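Ticket: Calendar invitations arrive with wrong hour for part of the office
Product: Funero Mail and Calendar, desktop client
Opened by: Ashraf Abdel Rahman, Berrada Translations
Priority: Normal
Status: Solved

Hello support team,

I write for our office, where we use Funero for mail and the shared calendar. Since we moved to the new version in September, the invitations which I send to my colleagues are shown one hour later in their calendar. In my own calendar the hour is correct. If I put a meeting at 10:00, they see 11:00. Two persons came late to a call with a client and I would like to avoid that this happens again.

What I have tried already:

Closed and opened the client on my computer. No change.
Checked the clock of Windows on my computer and on two others. All are the same and correct.
Deleted one meeting and made it again. The new one has the same problem.
Opened the calendar in the browser. There the hour is correct for everybody.

The last point is for me the most strange, because it means the server knows the right hour.

Best regards,
Ashraf

Reply from Funero Support, Killarley desk

Hi Ashraf,

Thanks for the clear report. Could you tell us whether this happens with all meetings or only with repeating ones? Please also open Settings, then Calendar, then Regional, and send us the time zone you see there, for your computer and for one that shows the wrong hour.

Reply from Ashraf Abdel Rahman

Good afternoon,

It happens with all meetings, single and repeating. All-day events are fine.

On my computer the field says "Use system time zone". On the computer of my colleague the field has a fixed zone, and it is one hour ahead of ours. She did not choose it herself and did not know this page exists. I changed it to "Use system time zone", pressed Save, and the meetings jumped to the correct hour immediately. I was very happy, but after she restarted the client the old zone was back.
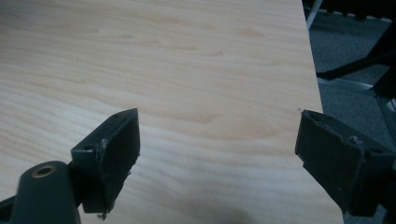
I repeated the same on a second computer with the same result. The change is kept only until the client is closed. I also tried to start the client as administrator, and it made no difference.

Reply from Funero Support, Killarley desk

Hi Ashraf,

That helps. It sounds like the client is reading a profile left over from the old version. Did your office use the Gurkis sync add-on before the upgrade?

If yes, please close the client, go to the Funero folder in the user profile, and rename the file regional.old to regional.bak. Start the client, set the time zone again and restart.

Reply from Ashraf Abdel Rahman

Good morning,

Yes, we had the Gurkis add-on on 5 computers, and these are exactly the ones with the wrong hour. Mine is newer and never had it.

I renamed the file on the first computer. After the restart the setting stayed. Then I made the same on the other four. On one of them the file came back by itself, so I looked in the list of installed programs and the add-on was still there. I removed it, renamed the file once more, and now it stays also there.

I sent a test meeting for 14:30 to everybody and all of them see 14:30.

One small question remains. The old meetings, which were made by these colleagues when the zone was wrong, are still shifted. Must we correct them by hand?

Reply from Funero Support, Killarley desk

Hi Ashraf,

Yes, I'm afraid those need to be edited by the organizer, as they were saved with the wrong zone. For a repeating meeting, open the series and change it once.

Reply from Ashraf Abdel Rahman

Thank you, it is done now. There were not so many. You can close the ticket.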